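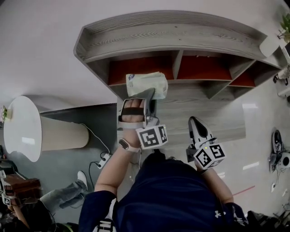
When must a residential member submit its household storage and pantry inventory for the coming allocation period?
Inventories are due at the Brulmont office by the last working day of November, and a form received after 5 p.m. on that day is treated as received in the next period.

To: Lukumay Shared Housing list
From: Mwanahawa Odera, Office of Member Services
Subject: Re: Dry goods allocation, pantry inventory and the new form

Dear members,

The two lines at the head of this message are taken from the revised guidance sheet, which replaces the sheet sent with the spring mailing. Please discard the earlier version. It gives the old deadline and the old mailing address, and several houses have already sent forms to the wrong building.

I am replying to the list in full, as Tumaini Okoth's message raises points that other house representatives have also put to this office by telephone.

Tumaini Okoth wrote:
> Our house received the inventory form for dry goods but we are unclear
> on three matters. First, the form asks for "all shelf-stable items held
> in common." We have a shared pantry, but several residents also keep
> their own food in the same cabinets, on labeled shelves. Are those
> items to be listed?
>
> Second, the form has no line for opened packages. Last period we left
> them out and were then told by the Brelar depot that our flour figure
> was too low to be correct.
>
> Third, we were told that Plollow House may return surplus rice to the
> depot for credit. We were refused this in the spring. I would ask that
> the same rule be applied to all houses, and that it be put in writing.
>
> Tumaini Okoth
> House Representative, Lukumay East

On the first matter, personal food is not to be listed, wherever it is kept. The inventory covers only goods bought with the common food budget or delivered from the depot. Where personal and common goods share a cabinet, the house should mark the common shelves clearly before the inventory is taken. A strip of tape with the word COMMON is sufficient. The office does not require separate cabinets and has no funds to supply them.

On the second matter, opened packages should be included by weight, to the nearest half pound. Enter them on the same line as the sealed packages of that item and write "incl. open" in the remarks column. Spices, tea, baking powder and similar small items need not be weighed once opened and may be left out. Houses without a kitchen scale may borrow one from the Brulmont office for up to 2 days. Please telephone first, as there are few to lend.

Members have asked whether goods past the printed date should be entered. They should not. Goods past the date are to be removed from the common shelves and written on the back of the form, so that the depot can see which items are being oversupplied. In the last period the depot recorded over 900 pounds of dried beans discarded across all houses, most of it from standing orders that had not been changed when residents moved out. Representatives are asked to review their standing order whenever the number of residents changes, and not to wait for the next allocation.

On the third matter, Tumaini Okoth is correct that the rule has been applied unevenly, and the office regrets this. The position from the coming period is as follows. Sealed sacks and sealed cases may be returned to the Brelar depot for full credit if they are returned within 58 days of delivery, with the delivery slip. Opened goods, repacked goods and goods without a slip will not be accepted from any house. The return granted to Plollow House was made under this rule before it had been circulated. Lukumay East may submit its spring request again, with the slip, and it will be considered on the same terms even though the period has passed.

A further point concerns storage. The depot driver reports that deliveries at several houses are being left in hallways and on basement floors. Flour, oats and rice should be kept off the floor and in closed containers once the sack is opened. Any house that finds moths or weevils should tell this office promptly and should not return goods of any kind until the pantry has been cleaned. No charge or penalty follows from making such a report.

The revised form is one page, printed on both sides. Paper copies may be collected from the front desk at Brulmont. Each form must carry the signatures of the house representative and one other resident. Unsigned forms will be sent back, and the house will continue on its existing standing order until a signed copy is received.

Questions that concern only one house should be sent to this office directly and not to the list.

Mwanahawa Odera
Office of Member Services
Lukumay Shared Housing, Brulmont

You are receiving this message as a registered representative or alternate. To change the contact for your house, write to the office and give the name of the house and of the outgoing representative.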